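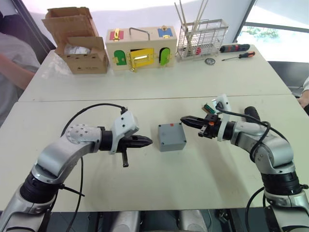 # Stuvum Bimanual Enclosure Set -- data card and recording rules

Maintainer: Raed Hakim. Rules review: Bilal Rawashdeh.
Card last edited: 2023-06-23

This repository holds bimanual manipulation episodes on small gray enclosures, plus the rules that every station must follow when recording them. The rules apply to Stuvum stations and to the partner stations at Biltelance. Where a local cell procedure is stricter, the local procedure wins.

## Contents

| Item | Value |
|---|---|
| Accepted episodes | 543 |
| Held-out episodes | 21 |
| Operators | 16 |
| Maximum episode length | 300 s |
| Views per episode | head, left wrist, right wrist |

Held-out episodes are listed in `splits/heldout.txt`. Do not tune on them.

## 1. Station rules

1.1 The front table carries the workpiece and whatever the current task needs. Objects for other tasks stay on the back table.

1.2 People may stand next to the cell during recording. Hands stay out of the reach of both arms while drives are enabled.

1.3 Wrist cables are checked at the start of each session over the full range of the elbow and wrist. A cable that pulls tight at any point is rerouted before recording.

1.4 The stop button is tested once per session and the result goes in `session.yaml` under `estop_check`. A session without this field is rejected on import.

## 2. Holding and driving

2.1 One arm holds, one arm drives. The roles are set in the task file and do not change within an episode.

2.2 The holding gripper bears on the enclosure away from the hole being worked. It must not cover that hole.

2.3 The bit is seated before rotation starts. If it slips out, the operator stops rotation, lifts clear and seats it again. The episode is kept and tagged `reseat`.

2.4 Spare fasteners and plugs stay behind the enclosure, clear of both grippers.

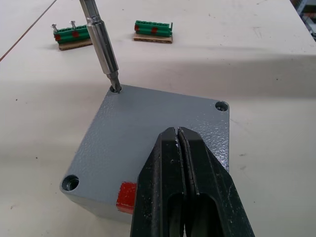 *Figure 2. Bit in a corner hole, gripper fingers on the top face, plug strips farther back.*

## 3. Labels

Phase labels are `approach`, `hold`, `seat`, `drive`, `retract`. Boundaries are placed by hand in the Trirkitz annotation tool and checked by a second annotator. `hold` begins at first contact -- not at gripper close -- and contact is judged from the wrist view. If the two annotators cannot agree on a boundary, mark it `uncertain` and leave both values in the file.

Screw torque is not recorded. Do not infer from a `drive` label that a screw reached its final depth.

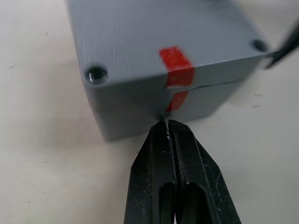

### 3.1 Lid and body alignment

Orientation is read from the red tape on the front edge. An offset between the upper and lower sections of tape is logged as `lid_offset: true`. Annotators do not estimate the offset in millimeters.

A visible gap at the seam is logged separately as `seam_gap`. The two fields are independent and either may be set alone.

## 4. Known issues

- Fingertips hide part of the top face in many wrist views. Use the head view for hole state where it is available.
- Sessions imported from the Sabbagh cell use the old key `lid_shift`. Run `tools/rename_keys.py` before merging.
- Finger wear is not tracked per session.

## 5. Changes to the rules

Proposed changes are opened as issues with the tag `rules` and need approval from the rules reviewer. Episodes recorded under an earlier version keep their original `rules_version` value.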